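How Long Do We Keep Our Clothes? A survey of wardrobes and clothes waste

7 min read

Group project report, Year 2 Design and Society
Hashini Roy, Sajib Abeysekara, Sandamali Akanda
Module tutor: Afroza Patwary
Submitted 13/03/2020

Why we picked this

Started as an argument over lunch. Sandamali had thrown out a coat with a broken zip and Sajib said a new zip costs less than the lunch. Looked it up, he was right. After that we kept noticing how many people have bags of clothes by the door waiting to go "somewhere". We wanted to know how long people keep clothes, why they stop wearing them, and where things go afterwards. Original plan also covered shoes, dropped after week one, too much.

What we did

Paper survey, one side of A4, handed out at the Gamage building and the library entrance. Printed 500. Got back fewer than we hoped and a fair few with the back page filled in by mistake (the back page was meant to be blank, our printing error, it had half of another group's questions on it). Those answers were left out.

We also asked 25 people to do a wardrobe diary. Each person went through their own clothes and wrote down for each item: what it is, when they got it, new or second hand, last time worn, any damage. Between them the diaries listed 557 items. Underwear and socks not included, people did not want to and fair enough.

Then 2 longer interviews. One with Tharindu Bhattacharjee who runs the mending table at Banus, the charity shop on the hill, and one with a tailor who asked us not to use her name.

What people said

The biggest thing was fit. We expected damage to be the top reason for not wearing something and it wasn't even close. Clothes that "used to fit" or "will fit again" came up in nearly every diary. One person had kept the same pair of school trousers through two house moves.

Second was occasion. Wedding clothes, interview clothes, one ski jacket. Worn once, kept for years. Nobody wanted to give these away becuase they cost the most.

Damage came third. Mostly small stuff: buttons, hems, zips, a hole under the arm. Most people said they could sew on a button. Far fewer said they had done one in the last year. When asked why not, the usual answers were no thread in the right colour, or no time, or just forgot about it.

Price mattered less than we thought it would. Cheap T-shirts got worn a lot. Some had lasted ages.

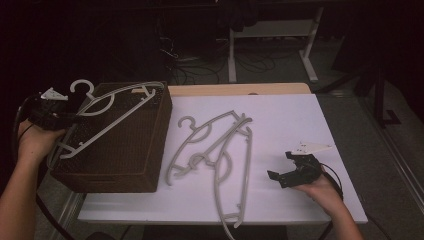
CARE AND STORAGE

Question nine asked how clothes are kept at home. Hangers, drawers, boxes, a chair, the floor. Could tick more than one and most people did. The chair was very popular. We had not put "the chair" on the first draft, Hashini added it after her flatmate complained.

Diary people who hung things up had an easier time remembering what they owned. Stuff in boxes and baskets got forgotten, several diaries say "did not know I had this" next to items from the bottom of something. Plastic hangers were the most common kind by a long way. A few people said knitwear goes out of shape on them at the shoulders, and the tailor agreed. Her advice: fold jumpers, hang shirts, do the top button up or the collar goes funny.

Washing too. Lots of people wash after every wear out of habit, including jeans and jumpers. The tailor thinks over washing wears out more clothes than wearing does. We have no numbers of our own on this so it stays as her opinion.

Where things go

Charity shop was the top answer, then family and friends, then the bin. Selling online was lower than expected for students. People said the photos and the posting are a pain.

Tharindu was helpful on the charity side. He said Banus has to turn down a lot, mainly things that come in damp or smelly, and that a missing button is enough to keep a shirt off the rail unless someone at the mending table gets to it. He would like people to wash things and put them in a tied bag. He also said January is dreadful.

What we would suggest

A mending box in each hall. Needles, a few colours of thread, spare buttons, small scissors. We priced up a basic one called the Grekeo kit but you could put the same together from a market stall. Also a swap rail at the end of term, when everyone is packing anyway. Modumham halls have said we can try one in April in the common room, details to be sorted with the warden.

Problems with the survey

Mostly students, so mostly one age group. The library entrance gets the same people every day and we think a couple filled it in twice. "Last time worn" is from memory. Question six was badly worded ("Do you repair or replace damaged clothes?", people wrote "yes"). We'd split it in two next time. Diary people were volunteers, and probably more keen on clothes or more guilty about them than average.

Who did what

Hashini: survey design, typing up. Sajib: diaries, charts (in the appendix). Sandamali: interviews, most of the write up. All of us handed out surveys, in the rain.

The coat had already gone in the bin by the time we started.

Related projects
Packed lunches and packaging in the Gamage canteen
Who uses the Modumham bike shed?
Noise levels in shared study rooms
A short history of the Banus shop front

Contact the project office | © Design and Society student projects | Back to top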